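Small bottle in a plain kraft envelope: will it survive the post?

Posted 11/16/21 in Packing and Postage

Aoi Sakai
I need to send small white bottles of liquid, one per parcel, in brown kraft paper envelopes with a peel-off adhesive strip. The envelopes are unpadded. Filled weight is well under 500 g, so the letter-size rate would apply if the thickness is acceptable. My questions are whether an unpadded envelope is adequate, which way the bottle should lie, and whether the flap adhesive can be trusted without tape. I have a box of the envelopes left over from April and would prefer to use them up.

Lorenz Nägeli
Unpadded kraft is adequate for the bottle but poor for everything around the bottle. A rigid cylinder in a flat envelope concentrates load along two lines, and the paper wears through at the cap and the base, usually at the cap. Wrap the bottle first. One sheet of corrugated card rolled with the flutes running lengthwise is enough. Tape the roll shut so it can't unwind in transit.

Lay the envelope flat with the long side running away from you and leave the strip covered until the contents are in. A printed tablecloth or a sheet of paper underneath is fine and stops the envelope sliding while you load it.

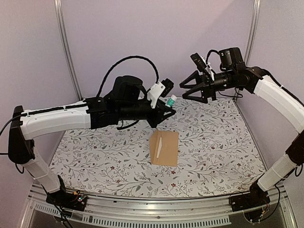

Put the bottle in base first, label facing the front of the envelope, and push it down to the bottom fold. If it sits partway it will travel, and a travelling bottle will work at the seam. Fold any spare length over once before peeling the liner. Peel in one pull, low and flat to the paper. If you lift it at a steep angle it tears and leaves a fragment on the glue.

On the adhesive: the Kedwood envelopes I use hold well on clean paper and badly on dust. I press the flap with the back of a spoon and add one strip of 48 mm tape across the centre. I've posted 700 of these and had two open, both untaped.

Put the liquid in a sealed inner bag regardless. Your carrier will have its own rules on liquids and you should read them before buying postage. Thickness is the other limit. Measure it at the cap, after wrapping.

Skolska fan
just use a padded one, they cost a bit more but you don't need the cardboard. Gisler has them

Drultus
Agree with most of the long answer, but I'd skip the fold if the envelope is only slightly oversized. A fold adds thickness at exactly the end where you don't want it. I cut a piece of card to the full inside length and tape the wrapped bottle to its middle. It can't move, the envelope stays flat at both ends, and the address panel stays readable. Also check that the cap is tight and put a turn of electrical tape around it, in the direction that tightens the thread.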